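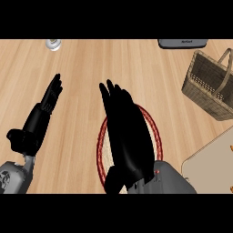
Duas mãos pretas sobre a mesa de madeira, em simulação. À direita, o cesto de vime.

A Nollex vende o Plakex como pacote de treino para robôs domésticos: cenas simuladas de cozinha, dois braços, objetos do dia a dia e 1.000 episódios prontos a usar. A licença anual custa 2.728 euros. Pedi acesso em março e continuo por convencer.

Marites Navarro, que dirige o produto, garante que quem treina ali "poupa meses de laboratório". Pedi-lhe resultados com robôs físicos. Mandou-me um gráfico sem eixos.

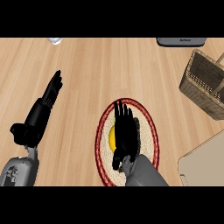
O meu problema com o Plakex é a variedade. Abri 47 episódios e a mesa clara repetia-se vezes de mais. A fruta amarela no prato de rebordo vermelho, quase toda escondida debaixo da mão direita, é um bom teste de oclusão, admito. Mas uma banana a sério amolga-se, e o manual não diz uma palavra sobre força de contacto.

Danilo Macaraeg, integrador na Tiongson, usa o pacote para afinar trajetórias e mais nada. "Para agarrar coisas moles, volto à bancada", diz. Por este preço, eu esperava pelo menos um mês de teste gratuito. São sete dias.

Comentários

Duangjai Yimyam: Sete dias nem chegam para instalar aquilo.

Ariel Dimaculangan: Achei o texto injusto. Para ensino serve muito bem.

Bok-nam Ko: E a licença para escolas, alguém sabe o preço?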